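Notebook, garment folding, two-handed demos
February 2025 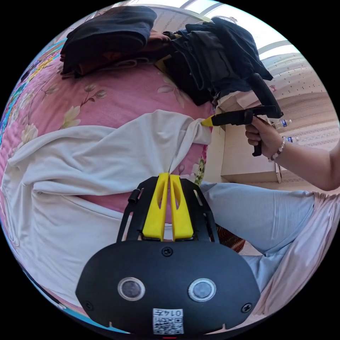 Left tool (label 0147) closed on the white garment, right tool pinching the twisted end.

Session on the bedspread setup. Target for this task is 600 accepted episodes across all homes, cap of 75 per home so that no single bed dominates the set. Stopped at 75 here.

Procedure as in the Isel protocol, with one change. Episode now starts with both grippers open and clear of the cloth, held still for 2 seconds. The old start, already in contact, gave the policy nothing to learn the approach from. Paora Katene asked for this after the September runs, where the arm hovered over the shirt and never committed.

Notes from review:

Grasp on a single layer is the weak point. On light cloth the tips tend to pick up the layer beneath as well, and the fold then drags. Kept these if the operator released and regrasped within the same episode. Rejected if the operator used a free finger to separate layers. The policy has no finger.

Twisting. When the two tools pull at different heights the fabric ropes up between them. Left 5 episodes in with the twist and the recovery, tagged "twist". Do not trim them to the clean part.

Patterned bedding: no problem for tracking, plenty of corners. Plain sheets are worse. Flirach lost pose twice on a plain white one and we had to discard both takes. If a home has only plain bedding, put something patterned near the rim of the view.

Occlusion: the fisheye sees the other gripper for most of the fold, less so on the last one, when the hands cross. Jikeo fills the gap by interpolation. Limit set to 5 frames, reject above that.

Gripper width: recalibrate after every battery change. Width readings drift and a closed gripper shows as slightly open. Check against the closed reference before the first take.

Open:
- Does the Ruiz-Ortega loader still swap left and right when the right tool is switched on first? Rename by serial until fixed.
- Dark garments are under-represented. Next home, do those first.
- Ask Paora whether sleeves-in counts as a separate task label.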